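Search this book
Search
Chapters Glossary Index

Chapter 4
Learning to Open Drawers and Doors in Simulation

Published 2 October 2021
By the Laseck course team
738 views | 4 comments | Share

Most of the tasks in the last chapter involved objects that move freely. A block can be lifted, turned over and put down anywhere within reach. Household furniture is different. A drawer slides along one line, a cupboard door swings about one hinge, and a robot that pulls in the wrong direction will either lose its grip or strain its own joints. Objects of this kind are called articulated objects, and this chapter is about teaching an arm to handle them.

We begin with a method that is simple to state. A person steers a simulated arm through the task a number of times. Each run is recorded as a list of camera views, joint positions and commands. A network is then trained to give the same command the person gave when it is shown the same view. This is behaviour cloning, which you met briefly in Chapter 2.

The running case is the Plirnetti kitchen, a set of simulated rooms built for this course. The learner is given 200 recorded runs, divided between drawers and hinged doors. It sees the room through a camera mounted at the wrist, so the gripper is always in view and the rest of the room comes and goes as the arm moves. There is no map of the kitchen and no list of where the handles are.

4.1 Why the last few centimetres matter

When the trained arm was tested over 100 trials on furniture it had not met before, it reached the right panel in nearly all of them. The failures came later. The fingers closed too early and pushed the handle aside, or they closed on one edge of it and slipped when the pull began.

Small errors build up during the approach. If the arm drifts slightly to the left, the camera shows a view that was never in the recordings, and the network has to guess. Its guess is often a little wrong, and the next view is stranger still. By the time the gripper arrives at the panel it may be well outside anything it was trained on. Section 4.3 works through this problem, which is known as compounding error.

Two remedies are compared. The Yang schedule asks the person to start some of the runs from a poor position, so that the recordings include corrections. The Berell variant leaves the recordings alone and has the network predict a short series of commands at once. The first costs more of the person's time. The second costs nothing to record but reacts more slowly if the handle is not where the network expected.

4.2 Before you start

You will need the software from Chapter 3 and the recorded runs. Readers working through the book in a group may like to split the training between them, as each full run of it takes several hours on an ordinary machine. Keep a note of the random seed you use. The exercises in Section 4.5 ask you to repeat your own result, and without the seed you will have to train again.

The wrist view at the grasping stage is the one we shall return to most often.

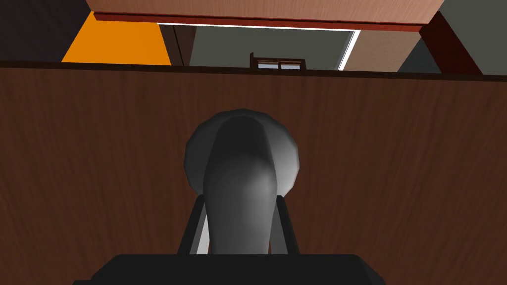
Why is the training done in simulation before a real arm is used?

Mistakes cost very little there. A simulated arm can fail many times without damaging the furniture or itself, and the room can be reset to the same starting point for every trial. The results still have to be checked on a real arm, as friction and contact are only approximated by the software.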